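Simmont publica guia de boas práticas para células robotizadas em laboratório

Documento de acesso livre define regras de cablagem, fixação e sinalização em postos com braços robóticos de pequeno porte

10 de maio de 2025 – A Simmont, empresa de integração de sistemas automatizados, publica hoje a primeira edição do seu guia de boas práticas para células robotizadas instaladas em laboratórios e oficinas de ensaio. O documento tem 76 páginas e está disponível gratuitamente, em português e em inglês.

O guia dirige-se a responsáveis de laboratório, técnicos de manutenção e equipas de segurança que trabalham com braços robóticos montados em bancada. Não substitui a legislação em vigor nem as normas internacionais aplicáveis. Reúne procedimentos de montagem, verificação e registo que a empresa já aplicava internamente e que passam a estar abertos a clientes e a terceiros.

A redação foi coordenada por Jolien Timmermans, responsável de conformidade técnica da Simmont, com a colaboração da Geerts, fabricante de elementos de fixação, e da Fatotby, que presta formação em segurança de máquinas. O texto baseia-se na análise de 3482 registos de manutenção recolhidos em 11 instalações.

"Os laboratórios mudam a configuração das células com muita frequência, e a avaliação de risco nem sempre acompanha essas mudanças", afirma Jolien Timmermans. "Quisemos um texto que o técnico possa ter aberto ao lado da bancada, com o que deve verificar antes de voltar a ligar o braço."

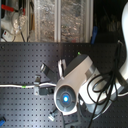
A gestão de cabos é o tema do capítulo mais extenso. O guia separa os cabos que acompanham o movimento do braço dos que permanecem fixos na bancada e estabelece critérios diferentes para cada grupo. Os primeiros, como os cabos pretos finos que formam laços sobre a zona do punho, devem ser verificados em toda a amplitude de movimento prevista no programa, a velocidade reduzida, antes de cada nova configuração. Para os segundos, o guia pede fixação mecânica à placa perfurada e identificação individual. O cabo branco que corre sobre a placa, com uma banda verde, pertence a este grupo. A verificação deve ser repetida sempre que se troque a garra ou se altere a posição da base.

O capítulo seguinte trata da sinalização luminosa. Os indicadores integrados no braço e na garra não seguem o mesmo código de cores em todos os fabricantes, pelo que o guia exige uma tabela de correspondência afixada junto de cada célula. Nenhum indicador luminoso pode ser usado como única confirmação de que o equipamento está em estado seguro.

O documento inclui ainda 5 fichas de verificação prontas a imprimir: montagem inicial, troca de ferramenta, alteração de cablagem, arranque após paragem prolongada e desmontagem. Cada ficha prevê a assinatura do técnico que executa e a de quem valida. As fichas preenchidas devem ser conservadas com a avaliação de risco da célula.

As regras foram aplicadas em fase piloto no âmbito do projeto Surirport, dedicado à automatização de bancadas de ensaio. Na sequência desse piloto foram revistos os textos sobre peças soltas na área de trabalho e sobre a distância entre a bancada e as estantes próximas.

A Simmont aceita comentários à primeira edição através do formulário disponível na página do guia. A segunda edição está prevista para novembro e incluirá um anexo sobre células partilhadas por várias equipas. A Fatotby abrirá inscrições para sessões de formação baseadas no documento, em datas a anunciar.

Sobre a Simmont
A Simmont projeta, instala e mantém sistemas automatizados para laboratórios, centros de ensaio e pequena produção.

Contacto para a imprensa
Jolien Timmermans, Conformidade Técnica, Simmont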